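Agnes Swanson has worked at Trorgate for most of her adult life, first in the stores and now in charge of the sorting line. We met on Monday, January 20, 2025, in the small office next to the goods-in door.

The line is a short one. Parts come along a belt and are sorted into bins for the next department. Before the belt was fitted, she said, it was all done from trolleys.

"You'd walk the length of the building with one tray," she said. "Then you'd walk back. I don't miss it."

She asked for green when the belt was ordered. The sales rep from Claltell had wanted to sell them a white one.

"Most of what we handle is black. On white you get glare off the lights and your eyes are sore by dinner time. Green is easier."
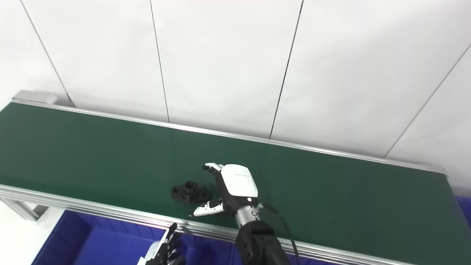 A black flanged part on the green table at Trorgate, close to the front rail.

Swanson prefers parts to be spaced out, even if the line looks slow to visitors. Niall Rutherford, the works manager, took some persuading. He wanted 100 parts an hour from the start and she told him he could have that in March.

"Niall looks at a bare belt and sees money going out of the door. I look at it and think, good, I can see what's coming. If two parts are touching, one gets missed."

Rutherford, who joined us for a few minutes, said he had come round to it. "The returns went down," he said. "I can't argue with that."
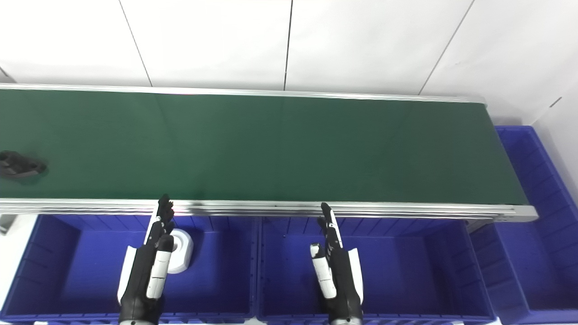

Swanson is firm about where things go once they leave the belt. Her first rule is that a bin stays where it was put at the start of the shift, and new starters hear it on their first morning. The three blue ones stand side by side in front of the conveyor, with the right-hand one up by the end of the belt. "If you shift a bin, the next person drops a part in the wrong one without looking," she said. "I've done it myself. Craig Dunbar had to tip the lot out and go through it by hand, and he let me know about it."

She would like better lighting before next winter, and a second stool. Rutherford said he would look into the stool.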